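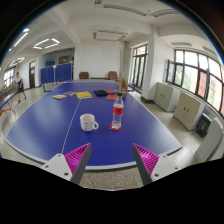

The Vollitz plant at Prunddale opens to visitors twice a year, in spring and in October. I took the October tour, in the second group of the afternoon. The site makes glazed stoneware drainage pipe and a smaller line of channel fittings, and it is one of the few places in the area where the whole process, from clay to finished pallet, is under one roof.

Check-in is at the gatehouse on the Vatham side. Visitors get a hard hat, clear glasses and a radio earpiece. The earpiece matters, as the crusher hall is loud enough that the guide can't be heard otherwise. Closed shoes are required and open-toed ones are turned away. Parking is on gravel behind the gatehouse.

## Clay preparation

The clay comes in by truck from a pit on the Vatham road and is stored under cover in three bays, sorted by how it fires. The blend changes with the product. Large-diameter pipe gets more grog (crushed fired stoneware from rejected pieces), which cuts shrinkage and helps the wall dry evenly. The grog is ground on site, so a cracked pipe from the sorting line ends up back in the mix.

From the bays the material goes by belt to a pan mill, then through screens, then to a mixer where water is added. Moisture is checked at the mixer outlet by hand sample as well as by sensor. I asked why both. The sensor drifts when the clay is cold, and the operators trust the sample more in winter.

## Extrusion

The extruders stand vertically and push the clay downward through the die under vacuum. The vacuum stage pulls trapped air out of the clay, which would otherwise open up as blisters in the kiln. The socket end is formed first, then the barrel is run out to length and cut with a wire. A lifting cradle takes the pipe away while it is still soft enough to mark with a thumb.

The tour stops here for a full pipe cycle. It is slower than I had expected. The die change is the real bottleneck, according to the guide, and the week's schedule is built to keep changes few.

## Drying

Drying takes place in long chambers fed with waste heat from the kiln. Small fittings stay in for 14 hours. Big pipe takes much longer, and the time is set by wall thickness more than by diameter. Humidity is kept high at the start so that the surface does not close before the core has given up its water, and is then brought down in steps.

Visitors can walk along the outside of the chambers but not enter. There is a small window in each door and a chart recorder beside it. The recorders are paper ones, made by Mahmoudi, and the plant has kept them running next to the newer digital system. The old charts are filed by chamber and the drying foreman still prefers them for comparing one load with another.

## Glazing and firing

Dried pipe is dipped in a glaze slip, inside and out, and the ends are wiped clean. The glaze is brown when fired and a dull pinkish gray before. The wiped ends are important for the joint, which is cast on later.

The kiln is a tunnel, 70 meters long, and it is kept hot all year except for one maintenance stop. Cars loaded with upright pipe go through at a fixed rate. There are peepholes along the firing zone, and visitors may look through two of them with a dark glass. This was the most popular stop on the tour and a line formed. Allow for that if you have a bus to catch.

The guide gave the temperature curve in some detail, but the earpieces cut out near the burners and I lost most of it. A printed version hangs at the kiln exit. I would suggest handing out copies at the gate.

## Testing and yard

Each pipe is struck with a mallet as it comes off the car. A sound pipe rings and a cracked one gives a flat note. After that come a straightness check and a water pressure test on the larger sizes. A sample from each batch goes to the crushing rig. We saw one test on a short length, and the break was sudden, with four long pieces falling outward onto the rubber mat.

The joints are polyurethane, cast onto the cleaned ends in heated molds. The yard holds finished stock by size and strength class, with the class stamped on the barrel near the socket. On the day there were 684 pallets in the yard, going by the board at the dispatch office, against a stated capacity of 984. Demand falls off toward winter – the yard is apparently full by February.

## Practical notes

- The walk is mostly level, with one steel stair up to the extruder platform and no elevator.
- Photography is allowed in the yard and the clay bays only.
- The drying corridor is warm. Leave coats on the hooks by the door.
- The last group starts at 3 p.m. and skips the crushing test.
- The bus back to Vatham leaves from the main road, a ten-minute walk from the gatehouse.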